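Ticket 231
Subject: Papers keep going missing or getting creased in the Nemus day bag (black)
Opened by: Pilar Rivadeneira
Assigned to: Donnie Baxter
Product: Nemus day bag, black, one main compartment
Status: Open, waiting on customer

Pilar Rivadeneira wrote:

We bought 26 of these bags for the short course at Troncoso. Each one gets a booklet, a few loose sheets and whatever the person brings along, which is mostly a water bottle and a sweater. Three people have now told me that the booklet "wasn't in the bag" when they got home. In all three cases it was in the bag. It had slid down into a fold of the fabric and they couldn't see it, black on black with the light coming from behind them.

The other complaint is creasing. The booklets go in flat and come out with a bend across the lower corner. I don't think the booklets are the problem, as the same ones sit in a desk drawer for months and stay flat.

Your product page says the bag "keeps documents crisp." I would like to know how.

Donnie Baxter replied:

Hi Pilar, thanks for writing in. The Nemus is a soft bag and it will take the shape of whatever is inside. We normally suggest the following:

Put the largest item in first.
Keep papers against the back panel, the side with the shoulder straps.
Close the top fully before picking the bag up.

If that doesn't help, we do sell a stiff insert called Petus that slides down the back. Would you like me to send you the sizes?

Pilar Rivadeneira wrote:

I would like to get the bag working before I buy a second product to fix the first one.

I tried your steps. Largest item first means the sweater, and a sweater at the bottom makes a hill that the booklet then slides off. Against the back panel works as long as the bag is standing up. Ours spend their time lying down on a table, because they don't stand up. The fabric is too thin for that. So "against the back panel" means "underneath everything," and then getting the booklet out means dragging it up past everything else by one corner. That may be your crease right there.

Donnie Baxter replied:

That's useful, thank you. Could you tell me how the bag is lying when it gets packed? Straps up or straps down, and is the opening held or left to fall shut? I'm asking because we had a similar ticket in November and that one came down to how the mouth was being held.

Pilar Rivadeneira wrote:

Lying down, opening facing up as far as it will go. I have read the reply you gave in November, by the way. It is on your help page and it says "make sure the bag is open." I had got that far on my own.

Attached is the packing table with the booklet at the mouth of the bag.

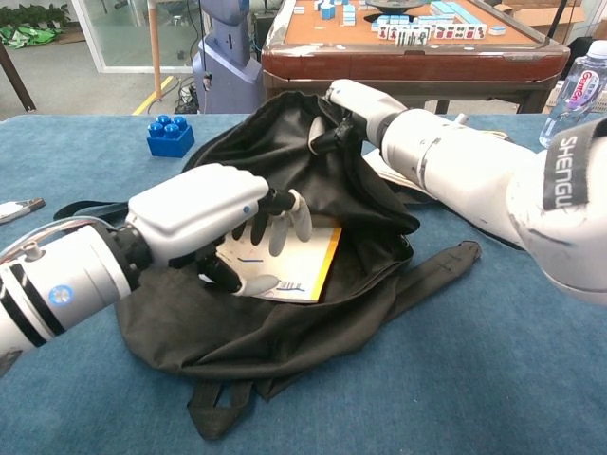 Ticket page last changed: 6 Feb 2022 by D. Baxter

Donnie Baxter replied:

Thank you, this helps a lot. I can see the folds bunched up round the rim, and I'd start there. If the booklet goes in while the rim is like that, the lower corner can catch on a fold, and a push from above will bend it. The upper edge is being pulled open, which is right. I'd want the bottom edge of the opening smoothed out as well before anything goes in.

Two more things I'd try from looking at it. First, the straps are out to the sides and the bottom, so they're probably not under the booklet, but do check that no slack is lying beneath the bag. A strap under thin fabric makes a ridge. Second, move the loose papers next to the bag into the same batch as the booklet. Sheets and booklet together are stiffer than either one alone.

Pilar Rivadeneira wrote:

The strap under the bag I will give you. I ran my hand under four of them and found one strap folded back on itself in two. I hadn't thought of that.

I'm less sure about the sheets. I put the loose sheets inside the booklet for one round and outside it for the next. Inside, they stay flat but the booklet gets fat and the cover starts to spring open. Outside, the booklet is fine and the sheets go everywhere. You are telling me these are the same fix and they are two different ones.

Smoothing the rim: tried it on seven bags. It takes longer, as you'd expect. I'm going to leave those seven packed until tomorrow and look at the corners then, and I am not going to call it solved on the strength of how they look at five in the afternoon.

Rocío Garrido joined the ticket:

Hello Pilar, I look after the Nemus range at Castska. Donnie asked me to look at the wording on the product page. I agree that "keeps documents crisp" says too much for a bag with no divider and I've asked for it to come down. I can't promise how fast that will be.

On the disappearing booklets: would a colored lining help? We have had people ask for one.

Pilar Rivadeneira wrote:

It would help the next person who buys the bag. It does nothing for the 26 I have.

Results on the seven. Five booklets flat. One with a light bend at the corner, which may have been there before it went in, as I only started checking them beforehand halfway through (my mistake). One properly creased. The creased one was in a bag that somebody had picked up and put down again on its side, so I'm not counting it for or against you.

So the rim seems to matter. I say "seems" because I also changed the order. In all seven the booklet went in after the sweater had been pressed flat, and I can't tell you which of the two did the work.

Donnie Baxter replied:

Could you do a few with only the rim smoothed, and the sweater left as it is? Then we'd know.

Pilar Rivadeneira wrote:

I could. I'd also like somebody at your end to do it, seeing that it's your bag. Pascual Escobar packs with me and he has pointed out that we are now doing your testing.

Donnie Baxter replied:

Fair point. Domnica Voicu in our sample room packed three today, sweater not pressed, rim smoothed, bags lying flat on a table and left for an hour. Two flat, one bent near the bottom. She then did the same three with the sweater pressed and the rim left alone. All three bent. She used a stapled booklet of ours, so the paper may not match yours.

Pilar Rivadeneira wrote:

An hour is not a day on somebody's back, and three bags is three bags. But it points the same way as mine, so I've changed our sheet. Copying it here so it's on the ticket:

1. Lay the bag down and pull both straps clear. Feel underneath.
2. Sweater in, press it down toward the bottom.
3. Hold the upper edge open with one hand. Smooth the lower edge with the other.
4. Booklet in last, on top, short side first, no pushing. If it stops, take it out and look.
5. Loose sheets in the booklet up to four sheets. More than that, use an envelope.
6. Bottle goes in the person's hand. It does not go in the bag.

Step 6 is ours. I have no evidence for it beyond having seen what a bottle does to paper.

As for people not finding the booklet, Pascual has started leaving the edge of it just inside the mouth where it shows. It looks untidy. We've had no calls about it yet, though it has been two days and the calls always come in after the weekend.

Donnie Baxter replied:

Thanks, I've linked your list to the November ticket for our own staff. Can I mark this one as resolved?

Pilar Rivadeneira wrote:

No. Leave it open until the full set has gone out and come back. I'd also like to hear from Rocío once the sentence is off the product page, because I looked this morning and it's still there.

Donnie Baxter replied:

Understood. Status stays at "Waiting on customer," which I know isn't quite right, but the only other choice the system gives me is "Closed." I've set a reminder for the product page.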